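Lighting Use and Occupant Comfort in the Gamura Building, Terkthorpe Campus
Student Project Report
Submitted Jul 19, 2024

Project team: Honeylyn Saludo, Hicham Kamel, Dean Ellwood
Academic supervisor: Carol Bramwell
Facilities contact: Terence Oakley

Summary

This report presents the findings of a student project on the use of electric lighting in the Gamura Building at the Terkthorpe campus. The project was carried out under the Sustainable Buildings elective. The team recorded when lights were left on in unoccupied rooms, surveyed the people who use the building, and reviewed the existing control settings with the assistance of the Facilities Office. The team found that lights in teaching rooms are usually turned off after the last class, while lights in corridors, stairwells and shared workrooms often stay on well into the evening. Survey respondents were generally satisfied with the amount of light but less satisfied with its colour and with glare from pale surfaces. Recommendations are set out in Section 6.

1. Background

The Gamura Building was built as a teaching block and was later joined to the Gosling Wing by an enclosed walkway. The two parts of the building have different lighting systems. The original block relies mainly on wall switches. The Gosling Wing has Vitex motion sensors in the corridors and in most of the smaller rooms, with wall switches kept as an override.

The Facilities Office replaced the fluorescent tubes in both parts with LED fittings before this project began. According to the asset register supplied to the team, the building now contains 2,123 light fittings, including those in plant rooms and outdoor areas directly attached to the walls. The replacement program covered the fittings only. Switches, sensors and time settings were left as they were.

Mr Oakley advised the team that there had been no review of lighting behaviour after the replacement. He asked that the project look at the hours during which lights are used, as well as the comfort of staff and students.

2. Aims

The project had two aims. The first was to establish which types of room are most often lit while unoccupied. The second was to find out how regular users of the building regard the lighting and what changes they would support.

The team did not attempt to calculate total energy savings. The building has a single electricity meter which also serves the ventilation system and the café, and lighting cannot be separated from the other loads with the information available.

3. Method

3.1 Walk-through observations

Team members followed a fixed route through both parts of the building in the late afternoon and again in the evening. For each room on the route, the observer noted whether the lights were on, whether anyone was present, and whether blinds were open or closed. Rooms were not entered if a class or meeting was under way. In those cases the observer relied on the door panel.

The route was revised after the first evening. Two rooms on the upper level of the Gosling Wing were locked outside teaching hours and had no door panel, and they were removed from the records.

3.2 Survey

A short survey was made available on paper at the ground floor reception desk and by link to students enrolled in classes held in the building. It asked where respondents spent most of their time, how they rated the brightness and colour of the light, and whether they turned lights off on leaving a room. There was also space for written comments. The team received 116 completed responses. Most came from students, with smaller groups of teaching and technical staff.

3.3 Control settings

Mr Oakley provided access to the sensor settings for the Gosling Wing. Mr Kamel compiled these into a table and compared them with the walk-through records.

4. Findings

4.1 Teaching rooms

Teaching rooms in both parts of the building were seldom found lit and empty. Several survey comments credited the stickers placed beside the switches by an earlier student group, although the team notes that some of these are now faded and a few have been removed. The large lecture room was an exception. Its switches are behind the lectern and are labelled by circuit number, and several lecturers wrote that they were unsure which one controlled the rear seating.

4.2 Corridors and stairwells

Corridors in the original block were lit on every evening walk-through. There is no timer on these circuits, and the switches are in a locked cupboard to which teaching staff do not have a key. In the Gosling Wing the corridor sensors are set to turn lights off after 60 minutes without movement. This is a long delay for a corridor. People walking to the car park pass through at intervals through the evening, and the lights therefore rarely go off before the building closes.

The team considers that any shorter delay should be introduced with care in the stairwells. Three respondents raised personal safety at night in their comments, and one described waiting on a dark landing for a sensor to respond.

4.3 Shared workrooms

Workrooms produced the most mixed results. They are used by different groups at irregular hours, and it was often unclear from the corridor whether a person had left for the day or stepped out briefly. Survey respondents who use these rooms were less likely than others to say that they turned lights off on leaving. The most common comment was that someone else might be coming back.

Glare was also mentioned more often by this group. The workrooms have light-coloured furniture and walls, and the new fittings are brighter than the tubes they replaced. Some respondents said that they had moved seats to avoid reflections, or worked with only half of the lights on where the switches allowed it.

4.4 Light colour

The fittings in the original block have a cooler colour than those in the Gosling Wing. The change is noticeable in the walkway - particularly on winter afternoons, when there is little daylight. Respondents who worked mainly in the original block were more likely to describe the light as harsh. Very few respondents in either part asked for brighter light.

5. Limitations

All observations were made during the winter teaching period and would be expected to differ in summer, when evenings are lighter. The survey was voluntary, and people with strong views may have been more inclined to respond. The team did not have a calibrated light meter and makes no claim about light levels in any room.

6. Recommendations

The team recommends that the Facilities Office:

Fit a timer to the corridor circuits in the original block.
Shorten the sensor delay in the Gosling Wing corridors, and trial the change on one level first.
Check the response of the stairwell sensors before making any change to their settings.
Relabel the switches in the large lecture room by seating area.
Replace faded or missing stickers beside switches.
Consider diffusers for workroom fittings where glare has been reported.

7. Acknowledgements

The team thanks Terence Oakley for access to the asset register and sensor settings, Carol Bramwell for her guidance on survey design, and all staff and students who completed the survey.

Appendix A. Photographs
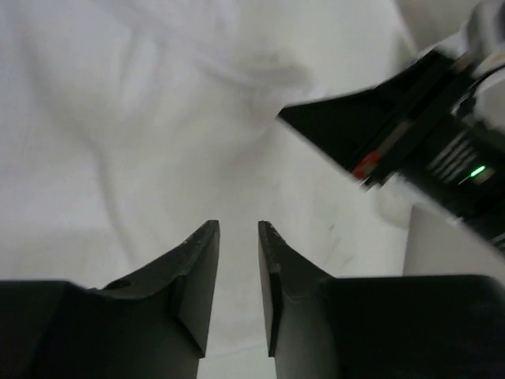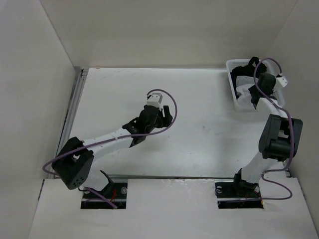
Figures A1 and A2. Shared workroom, Gamura Building, original block.

Appendix B. Records

Walk-through sheets and the table of sensor settings are held by Ms Saludo and may be requested through the supervisor. Individual survey responses will not be released.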